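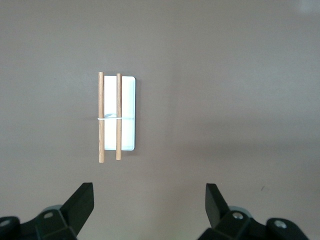 How to Eat With Chopsticks (and Practice Until It Feels Easy)

Posted 8/16/19 by Marina Spanos

I didn't pick up chopsticks until I was in college, and for the first month I basically stabbed dumplings. Then my roommate Pin-yu Tang sat me down with a bowl of dry beans and I was hooked! It's such a satisfying little skill, and once your fingers get it they never seem to lose it.

What you need

A pair of plain wooden chopsticks. Skip the shiny lacquered or metal kind for now, they're slippery and you'll get mad at them. Square ones are great too if you can find them. You also want two small bowls and something to move between them. I start people on cubes of bread or mini marshmallows.

Step 1: Set the bottom stick

Hold out your hand as if you're going to shake hands with someone. Rest the thick end of one stick in the crook between your thumb and first finger, and let the lower part sit on the side of your ring finger. Press down lightly with the base of your thumb. This stick stays put the whole time. Wiggle your first finger around and see if the stick moves. If it does, slide it deeper into the crook.

Step 2: Add the top stick

Hold the second one like a pencil, with the tip of your thumb, your first finger and your middle finger. Most of us grab too low. Move your hand up until about a third of the stick is poking out behind it.

Step 3: Line up the tips

Stand both sticks on the table and tap gently so the ends are even. If one is longer than the other they'll cross, and crossed sticks drop food.

Step 4: Open and close

Lift your first and middle fingers to open, lower them to close. Only the top stick moves. Do this 200 times in front of the TV (I did it through a whole baking show) and your hand will start doing it without you.

Step 5: Move some food!

Go from bread to grapes, then cooked noodles, then dry beans. Five minutes a night is plenty. My hand used to cramp up after eight, and a cramp means you're squeezing too hard, so shake it out and loosen up.

A few table manners

Don't stand your chopsticks upright in a bowl of rice, which looks like incense at a funeral in a lot of places. Don't pass food from stick to stick. Between bites, lay them side by side on a rest or across a small dish.

Next up: slippery tofu, which I'm still working on myself.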